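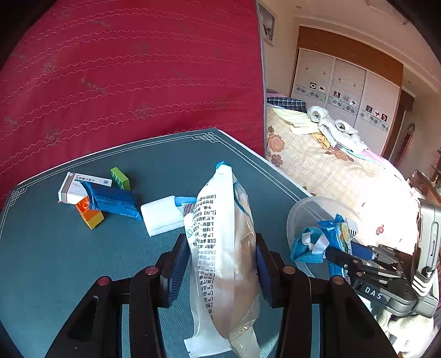 Protective packaging

Protective packaging is any wrapping, filler or container meant to keep goods from damage, dirt or moisture between the maker and the user. Covers everything from paper bags to moulded foam. Usually split into primary packaging (touches the product), secondary (the box or sleeve) and transport packaging (cartons, pallets, stretch wrap).

History

Straw, sawdust and wood shavings were the usual fillers for crockery and glass well into the last century. Cheap, but dusty, and they held damp. Corrugated board took over for most boxes, then plastic films and foams. At Grilbridge, a pottery town, straw packing carried on longer than elsewhere becuase farms nearby sold it for next to nothing. The last straw-packing shed there had 30 workers at its peak. Later a bus depot.

Pouches

A common pouch has one paper side and one clear film side, sealed around the rim. Paper takes print well, film lets the buyer see the contents. Some papers let gas or steam through while holding back germs, so the same layout is used for a lot of sterile goods. Peel strength matters — too weak and the seal pops in transit, too strong and the paper tears into fibres when opened. Light pouches are often made from paper of 60 grams per square metre, heavier ones from 80.

Foams

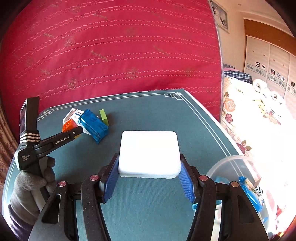

Expanded polystyrene is light and stiff and mostly air. Good for a single hard knock, less good for repeated ones, as the beads crush and don't spring back. Polyethylene foam recovers better and costs more. Polyurethane is softer again, used under cameras and instruments. Colour tells little about the type, most can be dyed.

Loose fill is sold in bags. Starch versions dissolve in water and have a faint cereal smell. Mice like them.

Testing

Drop tests are the most common. The Lultuner method, used by a few regional labs, drops a carton once on each of its 6 faces, then on one corner. Vibration tables copy the shaking of a truck tray. Compression tests stack weight on a box untill it buckles.

Disposal

Board is widely recycled. Mixed paper and film pouches are harder, the layers have to be pulled apart first, and many councils send them to landfill. Foam takes up a lot of room for its weight, so hauling it costs more than it's worth unless it's squashed first. Granavari, a coastal shire, ran a foam drop-off centre with its own press. Closed in July after the lease ended.

See also: Bubble wrap, Corrugated board, Pallet, Shrink film

Page last edited Feb 26, 2020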